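Haze on a polished surface next to storage bins on rollers

Posted in Workshop and Storage by Azucena Bautista, 19th May

I look after a packing area where large blue plastic bins are kept beside a short length of roller conveyor. Next to the bins is a polished metal surface with a rounded rim. The rim cleans up without trouble. The flat part inside it goes hazy again within a shift.

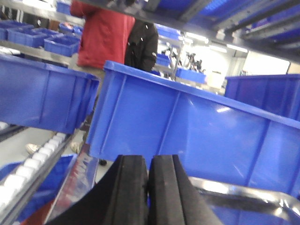
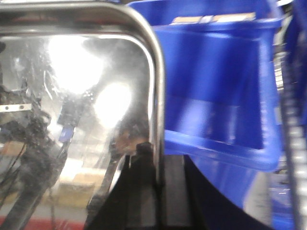 Blue bin plastic and polished metal in both views. The rollers are at the lower left of the first, the smears are in the second.

The haze is worst where the overhead lights reflect. Under a bright spot the surface goes milky and the reflection is of no use. We do a visual check of small parts there, so it matters.

Tried so far:
Washing-up liquid in warm water, dried with paper towel. Streaks.
Dramell spray polish. Very bright for an hour, then smears at the first touch.
Dry microfibre only. Moves the film about.

I want to know two things. First, is this a film that can be removed, or fine scratching that can't? Second, could the bins be the cause? They are glossy, ribbed on the outside, and they get lifted on and off the rollers all day. The bin walls sometimes rub against the rim. The bins are from Nillau and were bought in August, if it makes a difference. I have no data sheet for the metal.

Szilágyi
Accepted by poster

Establish which of the two it is before buying anything.

Wipe an area the size of your hand with isopropyl alcohol on a clean lint-free cloth. One pass, turn the cloth, a second pass at right angles to the first. Let it evaporate. Look at it from a low angle with a torch.

If the patch is clear and the area round it is hazy, you have a film. If the patch shows fine lines that stay in the same place whichever way you wipe, you have scratches. You may well have both. In that case clear the film first and judge the scratches afterwards.

From what you list I would expect film. Most spray polishes leave a layer of silicone or wax. It fills small marks and looks good when fresh, but it holds dust and takes finger marks. Washing-up liquid on top won't shift all of it and leaves a residue of its own unless it is rinsed. Paper towel leaves lint and can mark a mirror finish.

Procedure:
Stop using the polish.
Blow or brush off loose grit. Do not wipe yet.
Wash with a small amount of neutral detergent in warm water.
Rinse with deionised water, twice. Tap water will spot in a hard water area.
Dry straight away with a clean microfibre cloth, in straight strokes.
Finish with isopropyl alcohol if any smear is left. Good ventilation, no ignition sources, gloves on.

Wash the cloths without fabric softener. Softener puts the film straight back.

On the bins: new mouldings can carry traces of release agent, but after this many months of handling I would look at hand grease and dust first. Wash one bin, use only that one at the polished surface for a shift, and compare. Rubbing against the rim is a separate matter. It will dull the edge over time but does not explain haze in the middle.

packer_25

Check the light as well. If a lamp is reflected straight back at you, even a slightly dirty surface looks white. Move your head to one side and see if the milky part moves with you. Ours did. We fitted a diffuser and shifted the lamp 300 mm along and could get away with one clean a day after that.

Also wipe the rollers. Black muck builds up at the ends and goes onto the bin bases, then onto everything else.

Jostilex

Metal polish paste and a drill pad. Works on my car.

Szilágyi

Please don't do that until you know what the surface is. If it is thin plating, an abrasive paste can cut through it, and a coated surface will be ruined faster still.

Azucena Bautista

Did the alcohol test. The patch came up clear apart from a few fine lines near the rim, so film it is. The Dramell has gone back in the cupboard. The milky area does move when I move, so packer_25 has a point too. I have ordered deionised water and will try the single washed bin next.

11 people found this useful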